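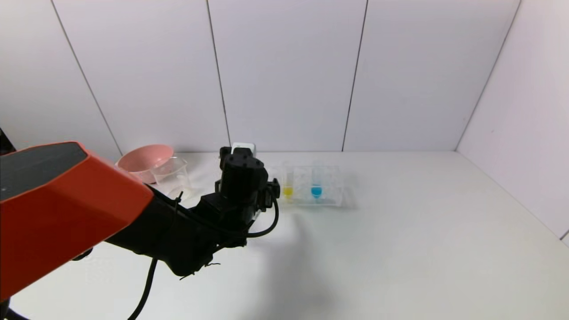

February, by the author of Grastano
Filed under: Bench Notes / Color / Water

I reworked the dye bench on Friday. The old layout put the stock colors at the front and the rack at the back, so every transfer went over the top of something open. I knocked over one cup of red in January and decided the problem was the layout.

The stock is plain food dye in tap water. I use the Zallel liquid set, lot 2712, and make each color up in a 500 ml batch. Lot numbers matter more than I expected. The yellow in the previous lot was noticeably greener, and all my green recipes from the fall read wrong when I repeat them with the new bottle. I now write the lot at the top of every notebook page.

Dilution is where most of my errors come from. Counting drops is fine for one tube and poor for a series, and a drop from a full bottle is bigger than a drop from one that is nearly done. I weigh the dye now. The scale is a small Drevach that drifts if the heater is on, so I zero it before each color and leave the heater off until I'm finished. For pale tints I dilute the stock first and measure from that.

The working set is small: yellow, blue and a pink that is just red taken down a long way. Pink goes in a wide cup. Yellow and blue go in tubes. The bowl takes whatever measuring tool isn't in use, which keeps drips off the table and gives me one place to look for the scoop. 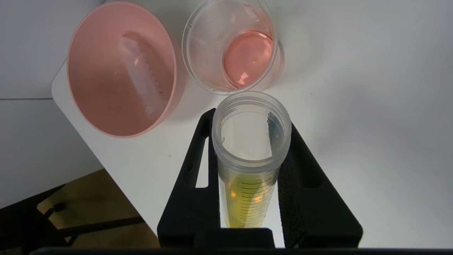

Scoop in the bowl, pink in the cup, yellow in the tall tube.

Reading volumes through clear plastic takes some care. The graduation lines are fine, but looking down into a tall tube tells you nothing useful about the level. I bring my eye down to the line and read the bottom of the curve. With a strong yellow the curve is hard to see, and a piece of gray card held behind the tube helps. White card doesn't, at least under my lamp.

Droplets on the walls are the other source of error. Whatever stays on the wall hasn't reached the next vessel. For a full tube I ignore it. For a couple of milliliters it can shift the tint enough to see, so I rinse the measuring tube with part of the water that was going into the mix anyway. This was in the instructions that came with the rack from Cortés, in very small print, and I ignored it for months.

The white table stays. I tried a gray mat for a week and could not match any tint against the previous session. White shows every smudge and speck, so it gets wiped with a damp cloth before I start and again when I change color. It still collects grit, mostly toward the rack, where the cloth doesn't reach unless I move things. 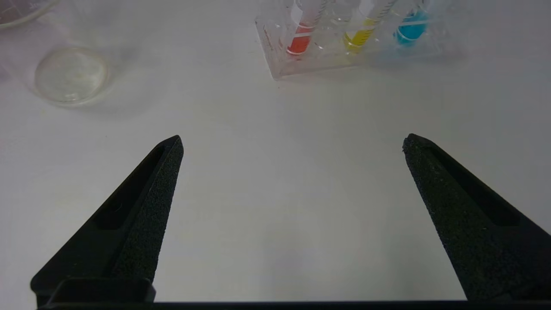
White tabletop, specks included.

Placement is now fixed. Rack, cup and bowl live along the back, and the front of the table is kept for pouring. Tubes I haven't used yet stay in the rack with the filled ones. I leave a gap between colors when I can, as two neighboring tubes tint each other by reflection and I have misjudged a blue that way more than once.

The notebook is up to entry 122. I went back through the last few pages and most of the failed ones were transfers done too quickly. Two were bad readings. One has no explanation and I have left it blank.
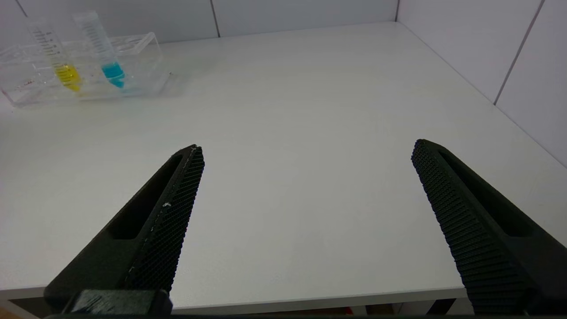
Still to do

Repeat the green series with 4 steps. The old one had more, but the middle tints were too close together to tell apart after an hour.

Label the rack positions. Pencil on masking tape has worked on the cups and peels off without residue.

Check whether the pink fades on the windowsill. I suspect it does. I'll keep a second cup in the cupboard for comparison and look at both when the next bottle of red arrives.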